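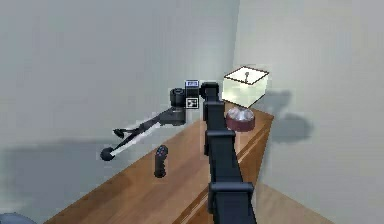 Haltport Music Heritage Team

Progress report to the funder, 25th September

The Arrieta recordings are going well. We have now catalogued 396 of the 537 songs, mostly pop singles and radio sessions from the sixties. Eight tapes from Prirkton have no labelled singer, and we are still asking the families. The listening evening in Gakolbridge was full, and older visitors recognised many voices. We request to move the programme booklet to October, as the printer needs more time. The budget is not changed.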